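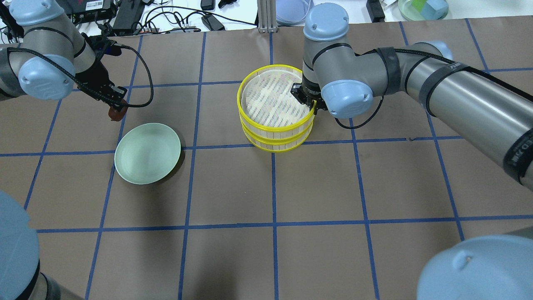 About Relura

Relura tests whether machines can do ordinary chores. We are a small company with one workshop, and our customers are people who have to decide whether to spend money on a robot: kitchen operators, laundries, care homes, packing firms and a few of the companies that build the robots themselves. They send us a list of jobs. We try the jobs on real arms with real dishes, boxes and cloths, and we write down what the machine managed and what it did not.

We do not sell robots and we take no commission from anyone who does.

How we started

Nathalie De Haan and Rupert Mayrhofer worked together for years at a firm that installed packing lines. Customers kept asking them the same thing at the end of site visits. The line could move 3,000 cartons in a shift, so why couldn't something like it clear a table or put the lids back on the pots? Neither of them had a good answer. The videos online made it look finished, and the people they knew in research said it was a long way off.

They rented a workshop in December, bought secondhand tables and a lot of kitchen goods, and began trying things. The first paid job came from Aigner, a catering company that wanted to know if two arms could set up the serving side of a canteen before the staff arrived. Our report said no, with an explanation that ran to 18 pages. Aigner has come back with new questions every year since, and two of the tasks we failed in that first report have now passed.

What we test

Our list has 139 chores on it at present. Each one is written out the way you would explain it to a new employee, with the starting position of every item and a clear statement of what counts as done. "Put the plate on the counter" is too loose for us. We say which plate, where on the counter, right side up, and how far from the edge.

The chores fall into a few groups. Kitchen work is the largest and covers plates, steamers, pans, cutlery, jars and food containers. Laundry is next, mostly towels and shirts. Shop-floor work includes sorting small parts, filling trays, closing boxes and feeding a bench press. There is also a group we call tidying, which is everything that gets left on a table at the end of the day and has to go somewhere else.

Most of our tabletop work is done with two arms. One arm can pick something up and put it down, and for many jobs that is enough. But a great deal of kitchen work needs one hand to hold and another to act. A stacked bamboo steamer is a good case. The tiers are light and will slide if they are bumped, so one gripper takes hold of the rim while the other brings the food. We lay brown paper on the table and mark it into squares with blue tape, so that an item can be put back where it was for the next try.

A chore is run 300 times before we give it a result. That takes a while. Early on we ran far fewer and our numbers moved around too much from one month to the next.

Can they do it yet?

This is what most visitors to this page want to know, so we will answer it as well as we can.

Some of it, yes. If the items are rigid, the table is at a fixed height and the light does not change much, a pair of arms can now pick up dishes, open and close simple containers, and move food-sized objects from one place to another. Success depends a lot on how close the setup is to the one the machine was trained on. Swap a flat plate for a deeper one and the result can drop sharply. Move the table to another room and it may drop again.

Speed is the next problem. A person puts six dumplings in a steamer without thinking about it. An arm may take several minutes over the same job, and someone usually has to stand nearby in case one is dropped. For a home this might be acceptable. For a kitchen with a lunch rush it is not.

Cloth is still hard. Folding a towel that starts out flat is passable. Finding the corners of a towel in a heap works some days and fails on others. Wet items, thin plastic bags and anything sticky give poor results on every machine we have tried.

Shop-floor jobs do better than household ones, mainly for the reason you would expect: the parts are the same every time and the bench can be arranged to suit the arm. We have recommended a purchase to shop-floor customers on several occasions. We have not yet recommended one for a private home.

We change these answers when the results change. The section you are reading was last revised on February 8, 2026.

Who works here

Nathalie De Haan runs the company and deals with customers. She reads every report before it goes out and sends a good many of them back.

Rupert Mayrhofer looks after the arms, grippers and wiring. He also builds the test tables.

Shobha Joseph is in charge of the chore list. Before Relura she trained new staff in hotel kitchens, and the way our instructions are written comes largely from her. If a customer's chore is unclear, she will ask to watch a person do it first.

Edeltraud Baumgartner handles the results and the statistics. She set the rule on repeat runs and decides when a failure is the fault of the machine, the item or our own setup.

Notburga Ruchti operates the arms and trains the other operators. She has spent more hours at the controls than the rest of us together.

Work with us

A standard test covers up to ten chores from our list and ends with a written report and the full set of recordings. Chores of your own can be added, but please allow extra time for Shobha to write them up. If your items are unusual, send us three of each. Things get broken.

We can also test at your site. We did this for Pestach in their sorting room and for Kalport at a packing bench, and in both cases the results were lower than in our workshop. If you are close to a decision, we suggest testing on site.

Visitors are welcome by arrangement. Write to the office with the chore you have in mind and a few photos of the place where it is done now. You will get a reply from Nathalie, normally within the week.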